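Notebook – feed desk tools, celebrity sightings tracker
March, second half. Started 9:40 am

Picking up from the location-tag work. Goal for this block: get the matcher to stop treating a repost as a new sighting. The Ayaaba wedding weekend broke it badly and the entertainment desk has been merging by hand ever since.

Input: the export the desk gave me, 1842 posts, all public accounts, all tagged or captioned with a place name. Fields are account, post time, caption text, place tag, follower band. No images in this export, captions only. I dropped the follower band before doing anything else. It was pulling the ranking toward whoever has the biggest account, and the desk already knows who those people are.

Split: first 1000 rows for tuning, rest held back. Sorted by post time before splitting, so the held-back part is all later material. A random split would leak, as one trip spreads over several days of posts from the same people.

Baseline (old matcher): groups two posts if the names match and the place tags match exactly. Fails in the usual ways. "Jatell" and "Jatell Beach Club" count as two places. A caption that says "missing Jatell already" counts as a sighting when the person has been home for a week. A stylist's post of the same dress counts as the person.

Change 1. Place names folded to a parent using the gazetteer table. Jatell Beach Club, Jatell Marina and plain Jatell now all go to one parent. Flukar is still a problem, being both the hotel and the restaurant two streets away under different owners. Left those separate by hand entry. Added a note in the table so the next person does not tidy it up.

Change 2. Tense filter on captions. Very crude: a list of phrases that mark a post as looking back (missing, take me back, last week, throwback and so on). Anything that hits goes to a "late post" bucket and cannot open a new sighting, only attach to an old one. Sarcasm gets through. "Take me back" posted from the actual pool also gets caught, wrongly, and I do not see a cheap fix.

Change 3. Source role. Stylists, hair, makeup, drivers, bodyguards with fan accounts. Their posts now count as support for a sighting and never as the only source. The desk asked for this one after the Tresbridge premiere item, where the actor was placed at the afterparty on the strength of a makeup artist's story that had been filmed that afternoon in a hotel room.

11:15 am
Run on the tuning rows finished. Duplicate groups are well down. Went through the leftovers by eye and found 16 that should have merged and did not. Most are spelling. Four are nicknames, which the alias table should cover but does not, as it was built from credited names only. One is a couple who post as a joint account and separately, and the matcher has no idea what to do with them. Parking that.

Checked the opposite error too, posts merged that should be apart. Worst one: two singers with the same first name, both at Flukar on the same night, in different parties. The old matcher would have done the same. Proposed rule – first name alone never merges unless the account is tagged. Costs us some true merges. I would take that trade, given what a wrong "spotted together" item costs to correct.

1:30 pm
Held-back rows run. Result holds in shape, slightly worse on places, as expected with new venues that are not in the gazetteer. Runtime is fine on the desk machine. Memory jumps when the alias table loads and then settles.

Wording of the output line. Currently prints "IN [PLACE]". Changed to "POSTED FROM OR ABOUT [PLACE]", which is ugly but says what we know. A writer can turn that into "appears to be in" after looking at the post. The tool should not be doing it for them.

To do:
alias table, nicknames, ask desk for their own list
joint accounts
expiry for sightings with no new post, currently never expire
new venues from the held-back run into the gazetteer
tagged-account rule, needs a yes from the desk before it goes in

3:05 pm
Table rebuilt and frozen. Copy of the config saved with the run. No further changes today.
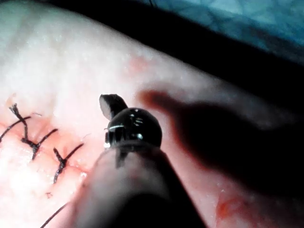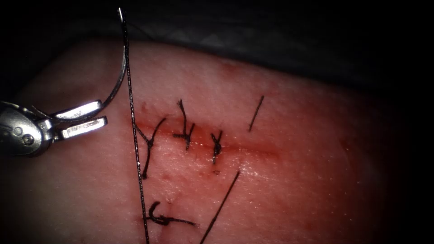 Freya Cropper: Read through this. Yes to the tagged-account rule from our side, we got the two singers wrong once already and had the publicist on the phone until seven. Please don't expire sightings at all for the Ayaaba guests, people are still posting from that wedding in batches and we use the old groups to place the new pictures. For everyone else a week is fine. Also the output line is too long for the column, it wraps on my screen. "POSTED RE [PLACE]" would fit. I'll send the nicknames once I've got them out of the style sheet, the list is longer than you think and a few of them changed after the divorce.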